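Right, long overdue update on the gripper build, because three of you have asked and I keep replying with one word. Kettle on, here we go. Mon 25 October and I finally have something I'd call version 2.

For anyone new: I'm making a handheld gripper in the shared workshop at Bonddale. You hold it in your fist and pick things up with it, and the idea is that the recordings end up teaching a small arm I've got at home. The arm is still in bits. We don't talk about the arm.

Version 1 had straight fingers and they were rubbish. Fine on a box, hopeless on anything round. I dropped so many mugs that Séverine moved hers to a different shelf and put a note on it.

So, curved fingers this time! Printed in grey as that's what was on the spool. I drew the curve by eye, then Niilo redrew it properly while I was making tea and his was better, annoyingly.

The rubber pads took ages. I tried bath mat (too squashy), then bicycle inner tube (slid about), and ended up with black sheet rubber from Polák, glued down the inside face of each finger. Rough the plastic up first with sandpaper. I didn't, the first time, and one pad came off in my hand.

Then the markers. There's a black and white square on a white block at the base of each finger, and the software works out how far open the fingers are by looking at them. Lovely when it works. Mine spent a whole evening insisting the fingers had swapped sides, and it was me, I'd stuck the prints on the wrong blocks.

Also print them MATT. The floor in our place is shiny and the ceiling lights bounce off everything, and my first set was on glossy paper. Pantelis spotted that one in ten seconds after I'd been rewriting code since lunch.

Cable is the bit I'm least happy with. It comes off the right side and it's too stiff, so you can feel it tugging when you turn your wrist. Leszek reckons a softer silicone one and a bit of slack at the handle. If anybody has a favourite supplier, shout.

Current count, as I'm keeping one: 3,749 logged grabs across both versions. The spring has been changed more often than I'd like to admit and the pads are on their second set.

What's next: softer cable, a handle that doesn't dig into my palm, and a bigger range of stuff to grab. Damian wants me to try door handles and dials. I want to try socks. We'll do socks first.

I'll put the finger files up once I've fixed the screw holes, they're a shade too tight and you'll swear at me if I share them as they are. January at the latest. Hold me to it.

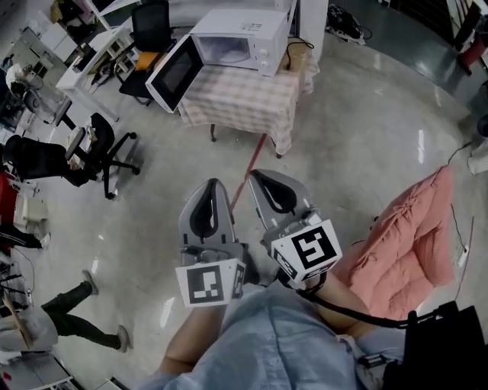 Version 2 out on the workshop floor, fingers open.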